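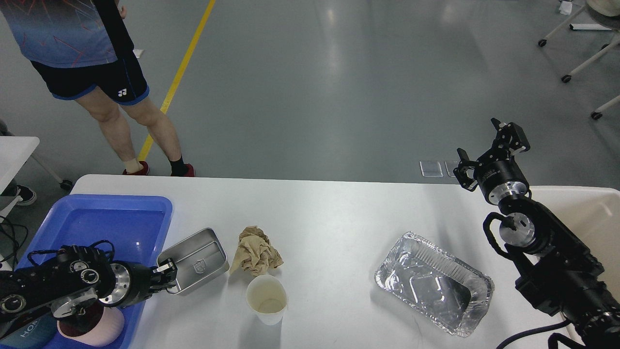

Pludwood RFC confirm new ground agreement and revised fixture plans

December 21, 2020

Pludwood RFC have agreed terms to remain at Cadell Park, the club's home ground, under a new lease that will cover the men's, women's and junior sections. The agreement replaces the rolling arrangement under which the club have played at the ground in recent seasons and gives Pludwood full use of the main pitch, the training area and the clubhouse all year round.

The club have also confirmed that the main stand will be refurbished before supporters are able to return in number, and that Raltinus will continue as principal partner and appear on the front of the home and away shirts.

The lease was approved by members at an online general meeting. Of the votes cast, 141 were in favour of the proposal as put forward by the board. The papers circulated before the meeting, including the plan of the ground and the draft terms, remain available to members on request from the club office.

Ground and facilities

Under the previous arrangement the club could use the training area only on agreed evenings, and the junior section had to play a number of their home matches elsewhere. From the start of the new lease all age groups will be based at Cadell Park. The board expect this to reduce the amount of travelling asked of families and to make it easier for coaches to work across more than one age group on the same morning.

The main stand will have a capacity of 1,320 when work is complete. The present wooden benches will be taken out and replaced by individual seats, and the roof covering above the two end blocks will be renewed. A level viewing area for wheelchair users and their companions will be built beside the halfway line, with its own path from the car park. The existing viewing area behind the posts at the clubhouse end will stay open until the new one is ready.

Changing rooms at the ground will also be altered. There are at present two large rooms and one small one, and the women's team have often had to change in the clubhouse itself when matches were played back to back. The plans provide four rooms of equal size, each with its own showers, together with a separate room for match officials and a medical room with direct access to the pitch.

Work on the changing rooms is due to begin in February and will be carried out in two stages so that at least two rooms can be used at any time. Work on the stand will follow. The car park entrance on the river side will be closed to vehicles during the first stage, and drivers are asked to use the upper gate. The footpath along the touchline will remain open to walkers except when heavy equipment is being moved, when signs will be put up at both ends.

The playing surface will be left as it is for the present. The club sought advice on the low corner at the river end, where water tends to stand after heavy rain, and have decided to renew the drains on that side of the pitch once the season is over. Until then the usual pitch inspection will take place on the morning of any match thought to be in doubt, and the result will be posted on the club website.

Season tickets

A total of 81 per cent of season ticket holders chose to leave their money with the club when they were offered a refund, a credit or the option to donate the value of their ticket. The board wish to record their thanks to everyone who replied, whichever option they chose. Refunds already requested have been paid to the card used for the original purchase. Any supporter who asked for a refund and has not received it should write to the ticket office, giving the name on the ticket and the seat number.

Supporters who chose a credit do not need to do anything further. The credit will be applied when next season's tickets go on sale and will be shown on the renewal form. Adult season tickets will be priced at £85, with no booking charge. Junior members of the club will be admitted free of charge to all league matches at Cadell Park, as they were before.

Seat numbers in the main stand will change as a result of the refurbishment. Current holders will be offered a seat as close as possible to their old one and will have a priority period in which to accept it or ask for a different place. Groups who wish to sit together should say so on the form, and should return their forms in a single envelope or attached to a single email. Seats that have not been taken up by the end of the priority period will be released to members, and then to the public.

Fixtures and training

The first team will take part in a shortened local programme if competitive rugby is allowed to resume in the new year. Pludwood have agreed in principle to play neighbouring clubs home and away, with short travelling distances and no overnight stays. Results would not count towards promotion or relegation. A provisional list of opponents has been drawn up, but dates will not be published until the governing body has given its approval and every club has confirmed that it is able to field a side.

The women's team will enter the same kind of programme and will play their home matches on the main pitch. The second team will play friendly matches only. The Xavier Cup, which is held each year between Pludwood and visiting sides in memory of the club's early years at the ground, will not be played this season. The trophy will stay with its present holders, and the visiting clubs have all been invited to take part when the competition returns.

Training will resume in small groups when the rules permit. Players will be placed in fixed groups by their coaches and should not move from one to another without permission. They should arrive already changed, bring their own marked water bottle and leave the ground promptly at the end of the session. Parents and guardians of junior players are asked to wait in their cars or in the marked area near the upper gate. Attendance will be recorded at each session by the lead coach.

Junior coaches will receive a short guide to the reduced-contact forms of the game before their first session, and an online meeting will be held for those who have questions. Coaches whose first aid certificates have run out during the break should contact the club office so that places can be booked on the next available course.

Principal partner

Raltinus have extended their agreement with the club and will support the men's and women's first teams on equal terms. Their name will appear on both teams' match shirts and on training wear for the junior section. Part of the payment has been set aside for a kit fund, from which families may ask for help with the cost of boots, gumshields and club clothing. Requests will be dealt with in private and do not need to be supported by a coach.

The new home shirt keeps the club's traditional green and white hoops, with a plain white collar. The away shirt will be dark blue. Both will go on sale through the club shop in adult and junior sizes, and the present shirts will be sold at a reduced price while stocks last. Orders placed online may be collected from the clubhouse once it is open, or sent by post at the buyer's expense.

A statement from the board of Pludwood RFC read:

"The board are very pleased to have reached an agreement which keeps every section of the club together at Cadell Park. Talks began well before the season was interrupted, and we are grateful to the owners of the ground for their patience while the final points were settled. Members asked a good many questions about the cost of the work and about access on match days — these were fair questions, and the plans were changed in several places in reply to them.

"It has been a hard year for clubs of our size. We have had no gate receipts since the spring and very little income from the bar or from the hire of the clubhouse. The support of our members and of Raltinus has allowed us to meet our bills and to plan for next season. We look forward to seeing players back on the pitch, and supporters back in the stand, as soon as it is safe."

Raltinus said in a statement:

"We are delighted to continue our partnership with Pludwood RFC. The decision to support the men's and women's teams equally was made jointly with the club, and we hope that the kit fund will be of use to families joining the junior section for the first time."

Further information

Drawings of the new changing rooms and stand will be put on display in the clubhouse when it reopens, and may be seen on the club website until then. Comments on the seating plan should be sent to the club office by email or by post. The office is closed to visitors, but telephone messages are checked each working morning.

Members who were unable to join the online general meeting may ask for a copy of the minutes. The annual general meeting will be held at the usual time of year, and notice will be sent to all members in the normal way.

Issued by the media office, Pludwood RFC, Cadell Park.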